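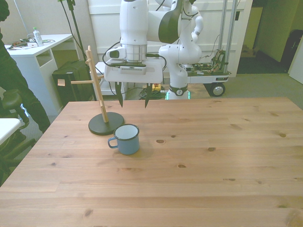 Cahier d'atelier, février
Essais doigts de pince, tâche « tasse sur porte-tasses »
Rédaction : moi ; relecture et dépouillement des courbes : Tatiana Kopecký

9 h 20. Reprise des essais comparatifs entre les deux jeux de doigts. Jeu A : doigts Trostari, extrémité effilée, garniture lisse. Jeu B : doigts Ziretti, même longueur utile, garniture striée, bout plus large. Contrôleur Nesa inchangé, micrologiciel non mis à jour depuis le mois dernier. Ne rien toucher au réglage d'impédance avant la fin de la série, sinon on ne compare plus rien.

Tâche : saisir la tasse émaillée bleu pâle, la lever, présenter l'anse devant une cheville du support en bois, descendre, relâcher. Prise par le bord, un doigt dedans, un doigt dehors. La prise par l'anse a été abandonnée avant cette série : jeu angulaire trop grand, la tasse pivote autour de l'anse dès que le poignet accélère.

Réglages communs :
Force de serrage : consigne 1423 en unités internes Nesa (pas en newtons, la conversion reste à faire)
Ouverture à l'approche : la même pour A et B, lue au codeur
Vitesse de descente réduite sur le dernier segment
Référentiel outil refait après chaque changement de doigts

9 h 50. Premier bloc, jeu A. Descente propre, le doigt intérieur entre sans frotter dans la plupart des cas. Quand il touche, il touche le bord côté anse, toujours le même défaut de lacet. J'ai d'abord soupçonné l'étalonnage main-œil. Refait avec l'outil Gil, résidu correct, le défaut persiste. Il vient donc de l'estimation de pose de la tasse.

Fichier de trajectoires : 3431. Ne pas confondre avec celui de la semaine passée, qui contient encore les anciennes limites articulaires.

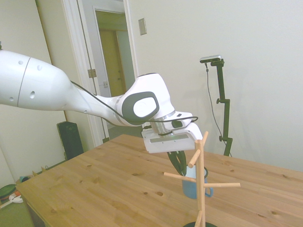 Pourquoi garder une prise par le bord alors que la paroi extérieure offre plus de surface ?
Parce qu'une prise sur le diamètre extérieur demande une ouverture proche du maximum de la pince, et que les doigts viennent alors heurter le porte-tasses pendant l'accrochage. La prise par le bord laisse le côté anse dégagé. En contrepartie, le moment à la garniture est plus élevé et le glissement en rotation devient le mode d'échec principal.

11 h 05. Passage au jeu B. Montage sans difficulté, mais les vis du doigt gauche prennent un quart de tour de plus que sur A ; à surveiller. Première observation : l'extrémité plus large tolère mieux l'erreur de lacet une fois la prise faite, et la tolère moins bien à l'entrée. Le doigt accroche le bord plus souvent. Le serrage, lui, tient mieux en rotation. Sur la courbe de courant on voit nettement la différence : palier franc avec B, légère dérive avec A pendant le transfert.

Essayé de compenser l'entrée en décalant le point de saisie vers l'intérieur de la tasse. Mieux à la descente, moins bien à la fermeture : le doigt intérieur parcourt trop de chemin avant contact et pousse la tasse sur la table. Revenu au décalage initial.

11 h 40. Vue poignet. Le détecteur de bord travaille sur le liseré bleu marine, contraste suffisant avec le bois clair. Deux sources de fausses détections relevées dans les journaux :
les nœuds de la table, dont le contour sombre passe parfois le filtre de courbure ;
l'ombre portée, quand le seuil de luminance est trop bas.

J'ai relevé le seuil à 109 et ajouté une condition sur la teinte. Les nœuds tirent sur l'orangé, le liseré non, la séparation devrait être facile dans cet espace.
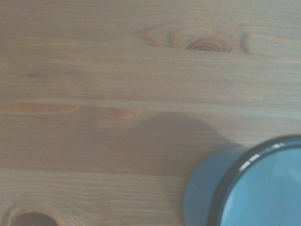

Reste le cas où la tasse n'est que partiellement dans le champ. L'ajustement d'ellipse sur un arc court donne un centre instable, et c'est précisément ce centre qui sert à calculer l'approche. Proposition de Tatiana : ne pas ajuster du tout sous une certaine longueur d'arc, déplacer le poignet vers le côté où l'arc sort du champ, puis reprendre une image. Cela coûte un mouvement par cycle. Accepté pour la suite, à coder comme état séparé dans la séquence Nesa pour garder la trace des reprises.

14 h 15. Image 194 du journal poignet à conserver comme cas de test : ajustement accepté par l'ancien code, centre visiblement faux. Le nouveau code doit la rejeter.

Bilan provisoire, à confirmer quand les courbes seront dépouillées. Jeu A préférable pour l'entrée, jeu B pour le transfert. Pas de choix arrêté. Piste : garniture striée Ziretti collée sur doigt Trostari, à condition que l'épaisseur ajoutée ne gêne pas à l'intérieur de la tasse.

À faire :
conversion de la consigne de serrage en newtons, capteur de force à emprunter
contrôle du couple de serrage des vis, doigt gauche, jeu B
estimation de pose : pondérer davantage l'anse dans le calcul du lacet
Tatiana : superposer les courants A et B sur le seul segment de transfert
commander de la garniture striée au mètre, référence à demander à Ziretti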